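5 min read

Screen Comedy, Unit 4: The Sidekick Problem

Bring the scene breakdown for Totcombe to the seminar. If you only watched the trailer, you have seen the three good jokes and may now guess at the other 80 minutes.

Last time we left Villads Stougaard's second feature at the point where the hero, a failed ventriloquist, signs on with a touring ice show. Stougaard shot it in November with a crew that had mostly been hired for a different movie. Some of you wrote that this "adds energy." It adds visible breath in an indoor kitchen.

The sidekick, Lozano, has 146 lines. The hero has 100. Count them again if you like, and then look at who gets the close-ups. Stougaard writes for one man and lights another, and the second act never recovers from it.

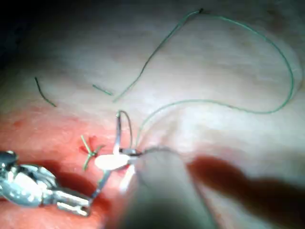

Compare Doltidance, where the sidekick barely speaks and walks off with the picture anyway. Look at the hotel lobby argument. He eats a pear through the whole of it. Every cut goes to him a beat late, so we hear the bite before we see the face.

Terms you need: straight man, topper, button, runner. A runner is a joke that comes back. A joke that comes back because the editor forgot it was in reel two is a continuity error, and Totcombe has both kinds.

Reading: the Uterthorpe interview, first half. The second half is about his boat.

Written work: one page on the pear. Please don't call it a metaphor.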